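How to book and prepare a stand at a careers fair

Small firms often leave careers fairs to the big employers, but a stand costs less than most job adverts and puts you in front of students who are still deciding. These steps are based on the fairs we attend from our Prenska office.

1. Pick the right fair

Ask the organiser which year groups are coming and how many have signed up. The Rorkia fair had 2,000 places last May and 1,786 were taken. A smaller school event may suit you better if you only want one or two apprentices.

2. Book early

Stands by the entrance go first. Expect to pay a deposit. Our last standard pitch was £350, or £328 with the early rate, and that included a table, two chairs and one power socket. Check whether wi-fi is extra.

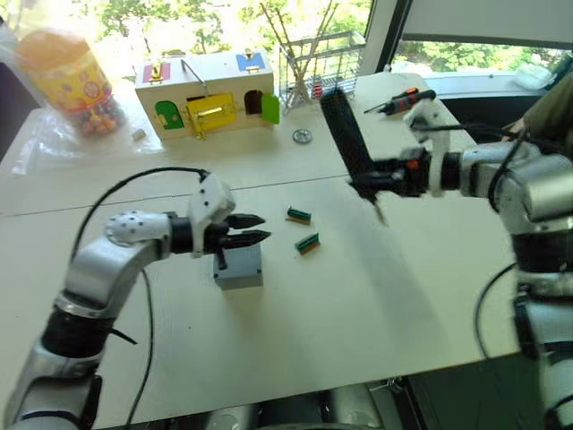 Two robot arms facing each other across a white table.

3. Decide what you are offering

Write down the roles before you write anything else. For each one, note:

Start date
Pay
Entry grades
Where the job is based
Who to contact

Keep it to one side of A4. Students take a lot of paper home and most of it is never read twice.

4. Choose who goes

Send at least two people so the stand is never left alone at lunch. One should be a recent starter. Students ask them things they won't ask a manager — what the hours are like, whether the training is any good, how they get to work.

5. Set up

Arrive an hour before the doors open. Put the banner behind you and leave the front of the table clear. Bring tape, pens, an extension lead and water. 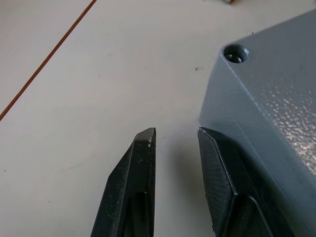
Black gripper fingers above a white tabletop.

6. Take names properly

Use a sign-up sheet or a form on a tablet, and say what you will use the details for. Under-16s may need a parent's consent, so ask the school first.

7. Follow up

Email everyone on the list within a week. Include the closing date and a link to the application form. If you promised a work experience place, confirm it with the school in writing — our template letter is on the Ukasel downloads page.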